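The white table, and a drawer's worth of bits

I've been promising a sorting post since August, when Parvathi Kandasamy came round, opened my craft drawer looking for a pen and shut it again very quickly. Fair enough. It was stickers on top of string on top of goodness knows what, and the pen was in the kitchen anyway.

So this one is all about trays, and working on a plain white surface, which I've become a bit evangelical about!
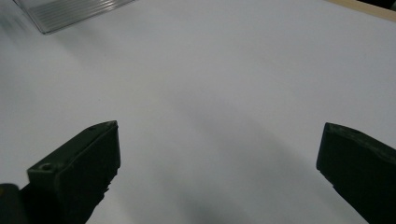
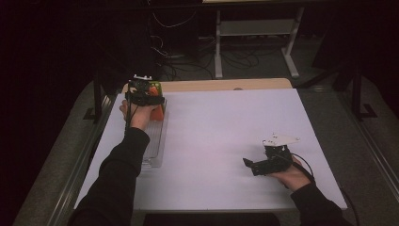
Why I like a white top

I used to sort on the dining table, which is dark and knotty and swallows anything smaller than a walnut. Beads, drawing pins, the little backs off earrings - all gone until the hoover found them. On white you see the lot. Even a bit of clear plastic shows up if the light comes in from the side, and you get a nice soft shadow under everything.

The one drawback is marks. Felt tip is the worst, and Evander Ogilvie once put a mug of tea down on mine and left a ring I was still scrubbing at a week later (he says it was there before, it was not).

The long clear tray

I'm very taken with the clear tray with the ribbed sides, over on the left of the table. Long thin ones like that suit me much better than square boxes. They go lengthwise down one side, you've got the whole of the middle free for spreading out, and you can see what's in them without lifting anything up.

I bought 3 long ones for my own drawer from the hardware place in Trultley. Two fit beautifully. The third is a whisker too long and has gone to live under the bathroom sink with the spare toothbrushes, and it's doing a grand job there.

Bright things first

Start with whatever's colourful. Something with green, orange and red all over it jumps out at you, so it's quick to pick up and you feel you're getting somewhere. The dull stuff can wait until you've got a cup of tea and the radio on.

My own drawer took 78 minutes, start to finish, and that includes a long stop to read an old birthday card from Sawsan Karam. I've kept the card. I've also kept almost all the string, which Parvathi will have something to say about.

Next up is the cupboard under the stairs. If anyone knows how to store wrapping paper without it unrolling itself, please leave me a comment!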